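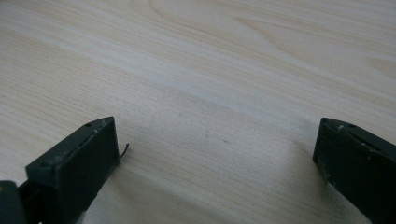
Go in the morning, a reader wrote to us before the trip, when the saws are still running and you can hear the difference between ash and oak.

November — by the Fondow visits page

We followed the advice and were at the gate of Virkero in Tillovach at 8:30. The company makes tables for schools and canteens, and once a year it opens the doors to the public. The entrance is free but you must write your shoe size on a form, for the safety shoes. Mine were one number too large.

The tour starts in the yard, where the boards are stacked with thin sticks between them so the air can pass. Our guide told us that a stack stays outside for around 145 days before it goes to the kiln. After the yard comes the cutting hall, and it is loud — please take the ear protection, also if you think you don't need it.
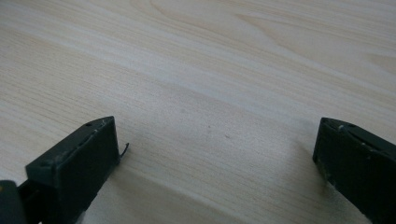 Fine grain on a pale tabletop

I liked most the sorting room. Two people look at every panel under a long lamp and mark the faults with chalk. A panel with a small knot goes to the Yilma line, which costs less and is sold for workshops and garages. I would buy it gladly, the knots are nice.

Lunch was soup and dark bread in the canteen, at tables with the number 503, their oldest model. Ours had many scratches and stood very firmly.

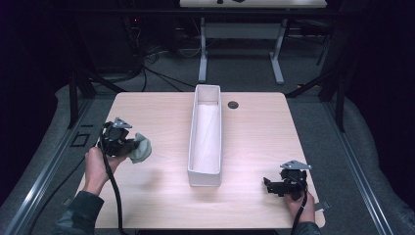
Can you buy a table on the day? Only from the seconds room, and you have to carry it home yourself.

The bus back to Fondow leaves from the main road and takes 30 minutes. We missed the first one.

Contact: Fondow visits page, letters to the editor | © All rights reserved | Back to top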